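Caring for Your White Tabletop: Questions We Hear Most

Thank you for choosing a Vustura table. We get a good many letters and calls about the plain white tops, so we've gathered the usual ones here, and if yours is missing, do write to us.

What should I wipe it with day to day?

A soft cloth, warm water and a drop of dish soap will see you through nearly everything. Wipe, rinse the cloth, wipe again, and dry with a clean towel so you don't get streaks. We know it's tempting to reach for the scrubbing powder when there's a tomato stain staring back at you, but please don't — it dulls the finish, and we can't bring the shine back once it's gone.

Why does my white top look gray in some places?

Most of the time it's only the light. A plain white surface picks up every soft shadow in the room, and a top that's bright at one end can look pale gray a little farther along. Try moving the lamp or opening the blinds before you start cleaning. If the gray patch moves too, you can put the cloth away and have your coffee.

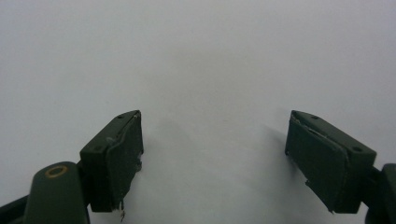 One Cidham owner wrote to say that she had scrubbed at a gray patch every Friday for a month before she thought to switch off the hall light, and could we please put that on the page for other people. So we have, with our thanks!

How do I get ink or marker off?

Dab a little rubbing alcohol on a cotton ball, press it on the mark, wait 10 seconds and lift. Repeat up to five times, then rinse well. Old marks may leave a faint trace, I'm afraid.

Can I put hot pans on it?

Please use a trivet, even for a pan that's been off the stove a while. Mugs and dinner plates are fine.

Does the Nørgaard size need different care?

No, it's the same top, just longer. You may want a second cloth for drying.

Can I order a touch-up kit?

Yes, ask for part 506. It comes with a small bottle of white filler and a spreader, and usually reaches you in roughly 10 days.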